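Bundolstead Creek Revegetation, progress report to the Aigner Fund

Period covered: April to July

Planting on the lower bank is finished. We put in 1,000 tubestock between the footbridge and the Itby Road culvert, mostly sedges at the waterline with tea-tree and bottlebrush higher up. The nursery at Testwood was short on river mint, so we swapped in more lomandra and paid the same price.

Losses so far are 14 plants, nearly all on the bend where the bank slumped after the June rain. Kilian Nägeli has pegged jute matting over the bare section and will replant it in spring.

Weed control is behind. Willow removal upstream needs a permit for machinery near the water, and council has not issued it yet. We have asked to carry that part of the budget into the next period. Blackberry was sprayed once and will need a second go.

Water testing is done monthly at two points. Turbidity went up in June and came back down in July. The full readings are in the attached spreadsheet.

Still to do before the final report: 200 tree guards, the sign at the footbridge, and fencing along the eastern paddock.
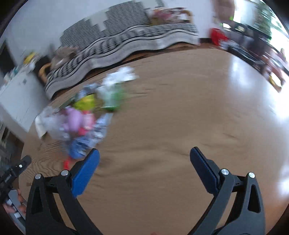 Esther Minja replied that the willow money can be carried over, but she would like the permit number as soon as council sends it, and a quote for the fencing before any posts go in.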